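Home | About | Visits | Repairs | Diary | Contact

Print this page | E-mail this page

Visit report: the Jindby small electricals open day
November 2020

The Jindby centre takes in unwanted small electricals, tests them and sends the working ones out again. It opens its doors once a year and I went along with a box of my own things to hand in. Places were limited to 10 visitors per tour, so it is worth booking early.

The building is a former carpet showroom on the Plivunlow estate, a short walk from the bus stop. Parking is at the back and fills up quickly. You sign in at a hatch, are given a sticker, and wait in a corridor with chairs down one side. Our tour started late because the one before had overrun.

The first stop was the receiving bench. Everything is tipped out, sorted by type and given a paper label. According to the board on the wall they took in 3,466 items in the year to September, and kettles and hair dryers made up a good part of it. Anything with a damaged flex goes straight into a grey cage for stripping. The rest goes on shelves until a tester is free.

Testing is done in the second room, which is warmer and a good deal noisier. Each bench has a socket panel, a meter and a heatproof mat. Hair dryers are run on every setting and then left to cool before they are bagged. We watched a few go through and were allowed to ask questions, though it was hard to hear the answers – the extractor fan is directly overhead.

Battery items are handled in a side room with a metal door. Power banks, earphones and old phones are kept apart from the mains goods and stored in bins of sand-coloured granules. The guide was firm about this. Power banks should be handed over at the hatch and never dropped in the car park container, and any that have swelled should be mentioned before they leave your bag. There was a rack of phone chargers by the door, all made by Tokinine, which had come from an office clearance.

The last room is the shop. Prices are on coloured dots and the stock changes every day. I saw toasters, desk lamps, a sewing machine and a shelf of radios, most of them with their leads neatly tied. Tea and noodles were being sold from the Rungrueang van outside and the queue was nearly as long as the one for the tour.

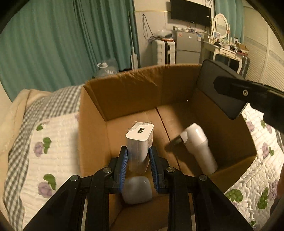
My own contribution was a small one, packed on the bed the night before. The centre prefers open cardboard boxes to carrier bags, as they stack on the trolleys and the contents can be seen at the hatch. I had mixed mains and battery things in together, with the hair dryer lying next to the white power bank and the earbud case down on the bottom, and they had to be separated when I got there. Two boxes would have been quicker. The tape on the power bank should also come off beforehand – they like to see the whole casing.

The tour took 96 minutes including the wait. There are steps between the second room and the shop, but a ramp can be reached from the yard if you ask. The toilets are by the hatch. Children are welcome in the shop only.

Related items
Visit report: the Plivunlow paper mill
What the Jindby centre will and won't take
Storing old batteries at home
10 small repairs worth trying first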